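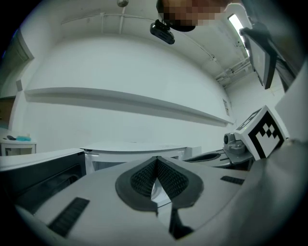 White walls, white ceiling and a screen hung up high, Wusteo open day

12 shares | 4 comments

So I finally went to the Wusteo open day in Murkuvstead, after saying I would for the last two years and then finding something else to do both times. The train from Buvska was late, of course, and I'd left my umbrella on the platform before I'd even set off, but I got there in time for the second tour and there was coffee, so all was forgiven.

If you've only seen the building from the main road you'll know it as the long brick one with the green gutters. I'd always assumed it was offices. It's mostly workrooms, let out by the month, with a shared kitchen in the middle and a yard at the back where people eat their lunch when the weather allows (it did not allow). They've been there since 2000, which surprised me, as I'd have sworn it was a carpet warehouse when I was at school.

Our guide was Tímea Bozsik, who knew every door and every key and talked at a terrific speed. She started us off in the kitchen with the story of the oven, which I won't repeat in full, but it involved a birthday cake and the fire brigade, and I laughed so much I missed the bit about the heating.

Then we went through to the white room, and I think that was my favourite. Walls white, ceiling white – I do like a white ceiling in a room where people have to get on with things, it makes everything feel a bit more awake. The monitor is fixed up at the ceiling and tilted down into the room, and I was very taken with that. At home our screen eats up half the table and I'm forever moving it to put a plate down. I asked Tímea whether you get a stiff neck from looking up at it and she said you do for the first week! A little black webcam hangs up there too, pointing down. I want one over my kitchen worktop now, so my sister can watch me ruin pastry and tell me where I'm going wrong.

It was a squeeze with the whole tour in there and we had to take it in turns to shuffle forward. A man behind me kept asking about the rent. To be fair, I wanted to know too, but it depends on the room and how long you sign up for, and there's a sheet you can pick up at the door. I picked one up and have already lost it.

Upstairs is quieter. There's a bookbinder, a couple who mend accordions, and a locked room that we were told was "just chairs". The accordion pair let us have a go. I can report that I am no better at it than I was at nine – my nan had one, and she hid it. The corridor up there smells wonderfully of glue and floor polish, and the windows look out over the allotments and, if you lean a bit, the river.

Lunch was laid on by Virág, the café on the corner, who had brought over trays of cheese scones and a poppy seed cake that I had 2 slices of. Maybe a little more than 2. If you go to Murkuvstead for no other reason, go for that cake. They shut at 4, so don't dawdle like I did the time before, when I got there to find the chairs going up on the tables.

A few practical bits if you're thinking of going. It's free, but you do need to put your name down for the tours, and the morning ones fill up first. The stairs are steep and the lift was out of order when I went. Parking is hopeless, so take the train, and turn left out of the station even though the sign points right. Wear something warm, too, as the yard door gets left open the whole time.

The next one is in September and Tímea told us they're hoping to have the yard roof finished by then. I've put my name down already, and I'm bringing my sister, who wants to see the accordions and doesn't believe me about the cake.

Oh, and if anyone found a navy umbrella with a bent spoke at Buvska station, please get in touch. I'm quite fond of it.

4 comments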